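Cadeira e base de poste em plástico branco - como travar peças de encaixe que ganharam folga?

Tenho uma cadeira de plástico branco e uma base com postes, também de plástico, tudo montado por encaixe e sem parafusos. As uniões ganharam folga. Queria saber se compensa colar ou se há solução desmontável.

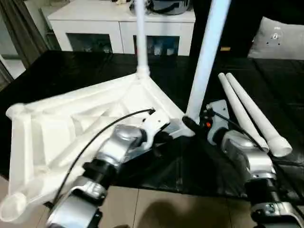
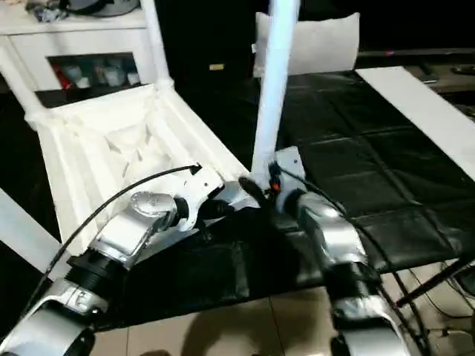
windia_30

As peças são da Trudero e o manual não indica o material. Já experimentei fita de PTFE e não aguentou uma semana.

citadeo

Primeiro identifique o plástico. Procure na face inferior o triângulo de reciclagem: se for PP (5) ou PE (2 ou 4), cianoacrilato e epóxi comuns não aderem sem primário para poliolefinas. Se for ABS, a colagem com solvente funciona, mas é definitiva.

Para manter a união desmontável, meça com paquímetro o diâmetro do tubo e o do encaixe. Corte uma tira de filme de poliéster com metade da diferença em espessura, dê uma volta ao tubo e monte a seco. O filme deve cobrir pelo menos 20 mm do encaixe. Numa cadeira, teste com carga progressiva antes de se sentar - a folga às vezes é sintoma de fissura no encaixe, e nesse caso substitui-se a peça.

Orakzai

cola quente e está feito, tenho uma mesa assim desde agosto

citadeo

Cola quente amolece ao sol e tem pouca aderência ao PP. Numa base de poste ainda passa, numa perna de cadeira não recomendo.

windia_30

É PP. Vou tentar o filme de poliéster.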